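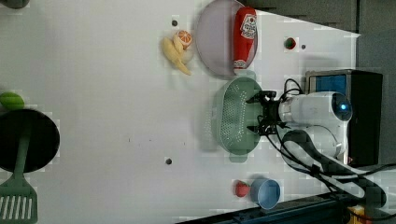 Tips for running a robot kitchen table (from a club that has made all the mistakes)

Our after-school robotics club meets in the old cooking classroom at Sutter, and this year the project is a tabletop kitchen: toy food, toy dishes, one arm, and a list of chores the arm is supposed to do. I help out with the table side of it. The students do the code and the driving, and I'm the one who knows where the spare colander is. A few people from other clubs have asked how we set things up, so I've put my notes on one page. Take what you like!

Buy the toy food for its shape

I started out by picking whatever was cute, and I've got a drawer full of regrets. Flat-bottomed stuff stays where you put it. Round stuff wanders. A lime will roll off the table if you so much as lean on it, and so will most of the berries. I still keep a few round things in the mix (the students get lazy if everything sits still), but when we're teaching a new group I leave the rollers in the drawer for the first couple of sessions.

Fruit slices are great practice. An orange slice laid on top of a banana is a much meaner problem than either one alone, and it takes two seconds to set up. If your crew is getting cocky, start stacking.

A strawberry is our standard first pick. It's small, it's bright, and if the fingers squeeze too hard you find out right away because it shoots out sideways.

The colander is harder than it looks

I thought the colander would be the easy one. It's big, it's light, and it has a rim you can grab. But you have to come down on that rim at the right angle, and if one finger goes too far inside it catches on the bottom and the whole thing tips up like a hat. We lost most of a practice to this.

What works for us: bring the fingers in over one end of the oval, stop just above the rim, and look at it from the side before going any lower. Get down at table height and really look. The camera view from overhead tells you nothing about how high the fingers are, and new drivers always trust it too much.

We also put a little square of shelf liner under the colander on days when it won't stop skating. Take it off again for scored runs, or you'll get used to it.

Lay a cup on its side sometimes

Everybody sets cups out standing up, like you would at home. Put one down on its side instead and point the opening somewhere awkward. Our students had a very nice routine for picking up a standing cup and it fell to pieces the first time the cup was lying down. That was a good afternoon, once the groaning stopped.

The same goes for bottles. Our ketchup bottle goes on the big plate lying down, and the job is to get it off without dragging the plate along with it. A plate with a shallow rim is the one to use — a deep one works like a bowl and the bottle just rolls back to the middle.

Long handles need their own rules

The slotted spatula is the troublemaker of the set. It's long, it's light, and when it's resting across the frying pan only part of it touches anything. Grab it near the end of the handle and the wide part swings around and sweeps everything off the table. We grab closer to the middle now, and we go slow on the lift.

I'd also keep the pan and spatula on the far side of the table from the arm when you're practicing something else. I know it's tempting to put them away completely, but the students should learn to work with clutter. Real kitchens have clutter. Mine sure does.

Wipe the table before you blame the code

A white tabletop is lovely because every toy shows up against it, but it also shows every fingerprint, pencil mark and cookie crumb, and some of those will confuse whatever you're using to find objects. One of our teams spent 2 whole sessions hunting for a bug that was a smear of jelly. Now a damp cloth lives on the hook by the door and the first person in does the table.

Don't use spray polish. I did, once, because it smelled nice, and the dishes slid around like hockey pucks for a week. Plain warm water and one drop of dish soap, then dry it with a towel.

Washing the toys

They get grubby fast with all those hands on them. Put the small pieces in a mesh laundry bag and swish them through a sink of soapy water, then spread them on a towel overnight. Hollow fruit holds water in the seam, so give each piece a squeeze over the sink. I skip the dishwasher after what it did to our first banana.

If a bottle has a paper label on it, wipe it with a barely damp cloth and keep it out of the sink. Clear packing tape over the label before you start using it will save you some heartache.

Cables

I nag about cables more than anything else. Let them loop down away from the work area and leave enough slack for the arm to turn all the way without tugging. Then have somebody move the arm slowly through its biggest reach while another person watches only the cables. Do this with every new layout, even if you just shifted the base a little.

Chairs stay on the other side. So do backpacks. And before you touch anything within reach of the arm, say it out loud and wait for the driver to take their hands off the controls. We all say "hands in" and the driver says "stopped." It feels silly for a week and then it's a habit.

Storing it all between meetings

I use two shallow drawers, one for food and one for dishes, with a photo of the full set taped inside each. The photo is the best thing I ever did. Before it, we'd find out a lime was missing halfway through a run (it was usually in someone's hoodie pocket). The students check the drawer against the photo when they pack up.

Tiny things go in a lidded jar. Anything chewed by a younger sibling goes in the trash.

What it costs

We spent 340 dollars on the table, the toys, the shelves and the storage, and the toys were the smallest part of that. The arm came out of a separate school budget so I can't help you there. Thrift stores are very good for play food, and you end up with odd sizes, so the students can't get away with one grip for everything.

Getting ready for Lodberg

Our students are entering the kitchen round at the Lodberg meet in January, where each team gets 8 minutes at a table somebody else has set. That's the part I'd practice most if I were starting over. We've been swapping with the Sukden club: they lay out our table and we lay out theirs, and everybody is as nasty as possible within the rules. They love hiding a berry right behind the cup.

Bring your own cloth, your own shelf liner for the warm-up, and a spare of anything small. And snacks, real ones, kept well away from the pretend ones. I'm still looking for a second oval colander the same size as ours, so if you see one, please leave me a note at the Stilasik page where we post our meeting times.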